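Open day walk-round checklist, Bumden simulation room
25 January 2022
Task on show: tidy the bedroom (simulated), two grippers, Matoušek control setup

1. Visitor line and screens
OK. Tape down, cables covered, big screen readable from the back row. We had room for 35 at a time and filled it almost every session!

2. Floor pick-up, flip-flops
OK. Grip on the blue flip-flop held upright, second one still waiting farther back on the planks. People loved this part, and so did I.

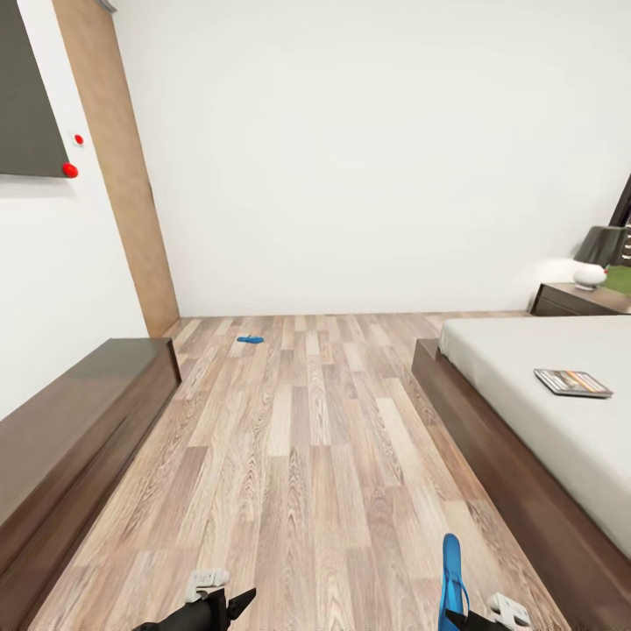 3. Clearance at the bed rail
OK with comment. Both arms work low here, close to the dark rail. Keep the approach speed at the open-day setting (80) and don't let guests talk you into raising it. The sheet bunches at the near left corner of the mattress, so add that corner to the contact check.

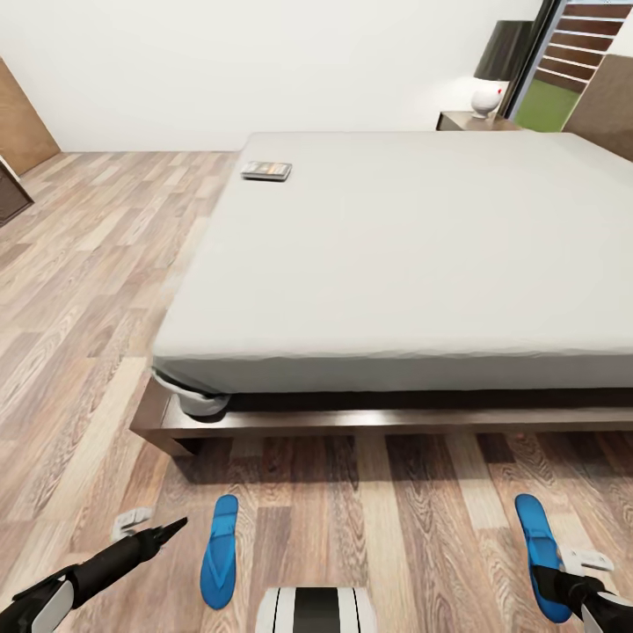

Paltunetti adds that the approach speed should be locked before the doors open, and asks for the stop button to be tried between groups as well as in the morning. Fine by me, added as item 4.

4. Stop button
OK. Tried in the morning and between groups, 4 tries in all, clean stop each time.

5. Book handling
OK. The paperback is a great choice for a demo, with a cover you can read from a distance (Wielki Marsz, and yes, several guests wanted to talk about the novel instead of the gripper). 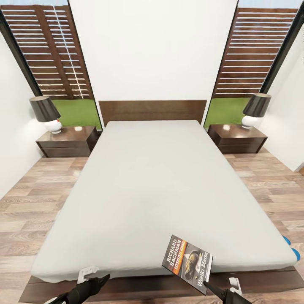
Keep the book in the October visit too. Nanska has asked for a slower run with more time for questions, and I'm all for it.

6. Headsets
One strap worn, replace. Wipes running low.

Open: strap, wipes, speed lock.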